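Fomness College of Further Study
Household Textiles: Materials, Care and Storage
Unit 2112, Handout 4
Bedding: fibres, layers and laundering

Purpose of this handout

This handout supports the fourth taught session of the unit. It should be read before the practical class, and students are expected to bring a copy with them. The written task at the end is to be submitted through the usual unit page.

4.1 Terms used in this unit

The word "bedding" is used for all removable textiles on a bed, including sheets, pillowcases, blankets, quilts and covers. It does not include the mattress. A "mattress protector" is treated as bedding for the purposes of assessment, although some older reading lists place it elsewhere.

"Blanket" means a single thickness of cloth, woven, knitted or felted, whether or not the surface has been raised. "Quilted" means that layers of cloth, normally with a filling between them, have been held together by stitching. Students lose marks each year by using "quilt" and "duvet" as though they were the same thing. A duvet is a filled bag used inside a washable cover; a quilt is stitched through and is used as it is.

4.2 Fibres

Cotton is strong when wet and tolerates frequent washing at fairly high temperatures. It takes up moisture readily and dries slowly. Most sheets examined in this unit are cotton or a blend of cotton and polyester.

Linen is made from flax. It is stronger than cotton, creases sharply, and softens with repeated laundering.

Wool holds air well and can take up a good deal of water vapour before it feels damp. It shrinks and felts if it is rubbed in hot water. Wool blankets should be aired often and washed seldom.

Polyester and acrylic fibres dry quickly and keep their colour. They take up very little moisture, which some sleepers find uncomfortable in warm weather. Both can be damaged by a hot iron.

Fibre content cannot be judged reliably by eye. In the practical class, students must read the sewn-in label first and record its wording in full. Where the label is missing, write "not known" in the fibre column.

4.3 Layers and warmth

The warmth of a bed depends largely on still air held within and between its layers. Two light blankets are often warmer than one heavy blanket of the same total weight, and they are easier to wash and to adjust during the night. The order of layers also matters. A smooth sheet is placed next to the body because it is the easiest item to launder; thicker items are placed above it and are protected by it.

4.4 Printed and dyed bedding

Colour may be put into the fibre, the yarn or the finished cloth. Floral designs on modern blankets are commonly printed on the finished cloth. Strong reds need particular care in laundering, as loose dye can mark paler items in the same load. New printed bedding should be washed separately for the first 2 washes, and a damp white cloth should be pressed on a hidden corner beforehand to test for loose colour.

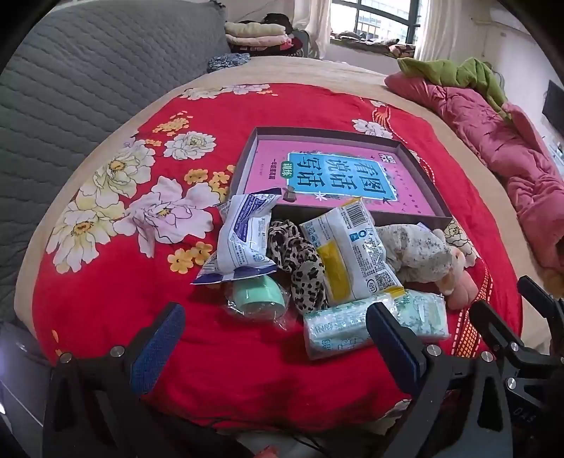 Should a red printed blanket be washed together with pale sheets?

It is better to wash it on its own until the test cloth comes away clean, and after that only with items of similar colour at the temperature given on the label.

4.5 Storage

Bedding must be fully dry before it is put away. Cotton storage bags are preferred to plastic ones for wool. Folded items should be taken out and refolded along different lines every 6 months, so that the cloth does not wear along a single crease.

4.6 Preparation and written task

Before the practical class, read the chapter on laundering in the Stistico course reader and the Pimomum sheet on care symbols. Copies of both are kept at the Hjaltested building, in the textiles room.

For the written task, choose one item of bedding in regular use. State its fibre content as given on the label, explain its place in the order of layers, and set out a care plan for one year. Drawings may be included but are not marked. Work received after the January closing date will be dealt with under the college rules on late submission.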